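**Summer hours, the big sort, and a word about missing pieces**

Well, June has come around again, and with it the weeks when every family in Finidwood seems to discover on the same rainy morning that they are tired of everything in the toy closet. If you have been meaning to join the Toy Library, this is a lovely time to do it. We'll be open late on Tuesday all through the summer, until 7:30, so that parents who work in Drorammont can get here without having to drive like the wind.

The shelves look different from the way they did in the spring. We spent a good part of May taking every single box down, wiping it out, and checking what was inside against the card taped to the lid (some of those cards were in pencil, and some of the pencil had been there a very long time). When we were finished we had 600 toys and games in good lending order. The train table has moved over by the window, which the under-fours have taken as a personal favor, and the dress-up things now hang on a low rail where children can reach them and, with a little encouragement, hang them back up again.

Now, about missing pieces. Please, please tell us! We would so much rather hear that the dog ate the blue cow than find out from the next family, who have already promised their little one a complete farm. There's no fine for a lost piece and there never has been. Just write it on the slip in the box, and if the piece shows up under the couch in October, pop it in the jar on the front desk. The jar is full of hopeful cases at the moment, including a very small teapot lid that I'd dearly love to see go home.

Puzzles are the one place where we have made a new rule. You may take up to 15 at a time over the summer, but the floor puzzles need to come back in their own drawstring bags, tied. I spent an entire evening separating the whale from the fire engine and I was not at my best by the end of it.

Kalkidan Berhe will be leading story hour again, on the rug at the back, with her accordion if the weather is dry enough for it. She has asked for picture books with trains, bread, or grandmothers in them, so if you have any you can spare, leave them at the desk with her name on. Last summer the children wanted the same goose story week after week, and I gather she has been looking for something to put up against it.

If you're a new family, come in with something that has your address on it and we'll get your card made while the children look around. The Rawashdeh bakery next door has kindly said we can use their parking spaces after they close for the day, so there's no need to circle the block with a cranky toddler in the back. Strollers can go in the side hall, and the step there has finally been fixed.

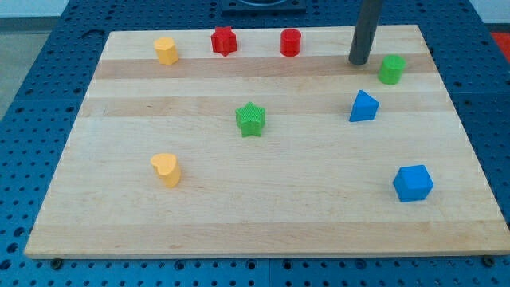
*Toy Library News, No. 136*

Shape and color toys are on the low shelves to the left of the door, and you can borrow them for three weeks at a time. Ring extension 3333 if you'd like a set held for you.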